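About Okton

Okton is a small firm that sorts, repairs and re-boxes household items for landlords, letting agents and private clients. The firm was set up by Aranka Mészáros, who had spent 17 years in stock control before taking on a unit at Clalham. The first jobs were clearances of furnished flats, where the large items were simple to deal with and the contents of the drawers were left over at the end. Most of our present work is with those drawers.

What we handle

The bulk of what comes in is small: charging cables, adaptors, remote controls, sachets and packets, pouches, spare keys, kitchen oddments, instruction leaflets and the boxes that some of these once belonged to. We also take table linen, throws and light bedding. We do not take paint, solvents, gas canisters, loose blades or anything that needs a licence to carry.

Furniture is accepted only when it can be lifted by two people and passes through a standard door. Larger pieces are referred to Dekura, who share our loading bay and keep their own booking list.

How an item is processed

Each client's goods are kept apart from the moment they arrive. A job is given a number, and the number goes on the tray, the sheet and the final carton. Trays are emptied on to a covered table. We use ordinary woven cloths as covers. They stop small parts rolling, they are quiet to work on and they can be washed at 40 degrees. A plain cover shows small parts better but a patterned one shows marks less, and both are in use.

Items are then divided into those that go back to the client, those that are passed on and those that are scrapped. The client sees the list before anything leaves the building. Where an item cannot be identified it is entered as "unknown" with a short note and goes back with the rest. Staff are asked not to guess.

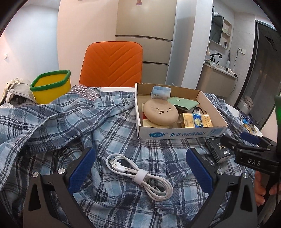
Cables take up more time than any other class of goods. A cable is laid out at full length, checked by hand for splits and kinks, wiped, and then wound in long loops with no tight bends near the connectors. It is fastened once, at the middle, with a reusable strap. We stopped using wire ties some time ago - they cut into the outer sleeve if pulled hard, and clients tended to throw them away after the first use. The two ends are left together so that the connector type can be read without undoing the coil.

Electrical testing is a separate service and is charged separately. A cable that has only been sorted carries no test label and should be treated as untested.

Open boxes

We keep shallow cardboard boxes of all kinds for sorting. Many are former food or dairy cartons, and the printing on the outside has no bearing on what is put in them. A shallow box has the advantage that everything in it can be seen from above. Deep boxes are used for linen only.

The rule for mixed boxes is that flat packages go at the bottom, rigid items on top of them, and soft pouches and packets along the sides. Cords are kept out of mixed boxes where possible. Items that arrive in one box normally go back in one box, even where they have little to do with one another, as clients often know their things by the box they were in.

Premises and staff

The unit at Clalham has one sorting room, one store and a small office. There are 8 of us, including part-time staff. New starters spend their first month on linen and cables before they are given mixed trays. Aranka Mészáros still checks every outgoing list herself and signs the sheet.

A second store, known as Győri after the previous tenant, is used for goods awaiting collection. It is dry but not heated, and we advise clients not to leave leather or paper goods there over winter. The heating in the main unit was replaced in January.

Charges and collection

Work is charged by the tray, with a minimum of one tray. Storage is free for the first 10 days after the list has been agreed and is charged weekly after that. Goods can be dropped off at the side entrance until 4.30 pm. Collection is by appointment, and the job number must be given on arrival. If the sheet has been mislaid, the office can print another.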